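Thread: Is "one coat" white emulsion ever one coat?
Board: Decorating and Finishes
Replies: 13

plasterdave_86
Moving this out of the kitchen thread as it was taking over. My brother-in-law has been sold four tubs of Kova one coat brilliant white matt on the promise that it covers magnolia in a single pass. I said it wouldn't. He says the man in the shop used it on his own ceiling and never looked back. Has anybody here put one coat of one coat on a wall and then left it alone?

mrs_tidewell
Yes, in a cupboard.

Soledad Lozano
I have, on a new ceiling that was already white. You could argue that painting white over white is not much of a test. On magnolia I'd want two, and over anything with red in it I'd want a stain block and two on top of that.

grumbleweed
All these tins are the same story. Thicker paint, higher price, smaller coverage figure on the back in tiny print. Work out what you pay per square metre and you could do two coats of trade matt and have change for a bag of chips. The words "one coat" are there to sell you the tin.

BraulioB
Going to disagree a bit. I did our box room in the Kova in June, over a pale grey, and it was fine from one coat. I put it on heavy with a medium pile roller and kept a wet edge. If you spread it as thin as you would a normal emulsion then of course it will grin through. Most complaints I read are from people stretching a tub across a room it was never going to do.

plasterdave_86
Fine in daylight or fine with a lamp on the floor pointing up the wall? Those are two different things. I have seen walls that looked perfect at noon and like a ploughed field at teatime.

BraulioB
Daylight and the ceiling light. I haven't been crawling about with a lamp. It's a box room, it's got a hoover in it.

mrs_tidewell
Can I ask a related one while you're all here? Is there any real difference between brilliant white and the plain "white" that costs more? My daughter wants the dear one from Stojanović because somebody told her it is softer.

Soledad Lozano
There is a difference but it is small. Brilliant white has brighteners in it and can go a touch blue in a north-facing room. Plain white or an off-white sits a bit warmer. Whether that is worth the extra depends on whether your daughter will ever have the two side by side. Once the sofa and the curtains are in I doubt many people could pick it out.

grumbleweed
And half of what you see is the bulb. Change the bulb first, it's cheaper.

halfpint_joiner
Agree with grumbleweed for once. I'd go further and say nobody should be choosing a white off a phone or a website. Matt white comes out grey on a screen as soon as the light drops off, and then people write in saying the paint is "patchy".

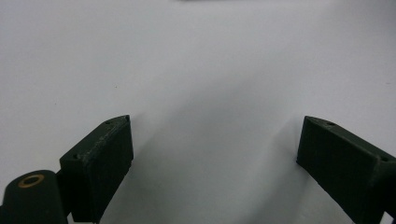
Matt white, paler grey lower down.

halfpint_joiner
Same white surface, two different shades to the eye. Now try to tell me from that whether it's an off-white, a brilliant white or a grey. You can't, and I wouldn't trust anyone who said they could. Get a tester pot and paint a bit of lining paper, then move it round the room.

BraulioB
Tester pots are their own racket though. The Roltunon ones are a different sheen from the full tin, so you're testing one paint and buying another. I asked them by email and got a reply telling me that finishes "may vary according to surface". Everything varies according to surface.

plasterdave_86
That matches what I've found. I'd rather buy the smallest proper tin and use what is left inside a wardrobe.

mrs_tidewell
So do I tell her yes or no?

grumbleweed
Tell her it's her money.

Soledad Lozano
Tell her to buy one small tin of each and paint two sheets of lining paper. If she can't see it after a couple of days, she has her answer. Two days, mind, with the curtains open and shut.

zinc_and_ochre
Coming at the first question from the other side. I decorate for a living and I do use a one coat sometimes, the Zitik one, on rental ceilings between tenants. Existing white, sound surface, no stains, a quick freshen up. It earns its price there because I save the second visit. On walls I don't bother. You still have to cut in, and the cutting in always looks thinner than the rolled part, so you end up going round the edges twice. By then you may as well have done two coats.

BraulioB
The cutting in is a fair point. I did go round the window twice. I suppose I wasn't counting that.

plasterdave_86
Ha. There it is.

BraulioB
It was round one window. I still say the wall was one coat.

halfpint_joiner
What sandpaper does everyone use between coats? I've been on 240 grit and it seems to do nothing apart from fill my nose.

zinc_and_ochre
That's a bit fine for emulsion nibs unless you've got all day. I go coarser with a light hand, then a damp cloth. Let it dry properly first or you'll roll the paint up into little worms. And wear a mask, please.

grumbleweed
While we're on tins, does anyone believe the "washable" claim on matt? I wiped a thumbprint off the hall with a damp sponge and now I've got a shiny patch where the thumbprint was.

Soledad Lozano
That's burnishing. Nearly all flat matts do it. The ones sold as durable do it less, in my experience, though I've not met one that doesn't do it at all. Touch it in with a small roller, not a brush, and feather it out.

grumbleweed
So not washable, then.

Soledad Lozano
Washable once.

plasterdave_86
Update from the brother-in-law. First wall went on this morning, over the magnolia, laid on thick. He rang at lunch to say it was superb. He rang again at 4 to ask if I had a spare roller sleeve. I'm going over with one after tea and I'll report back on what the lamp says.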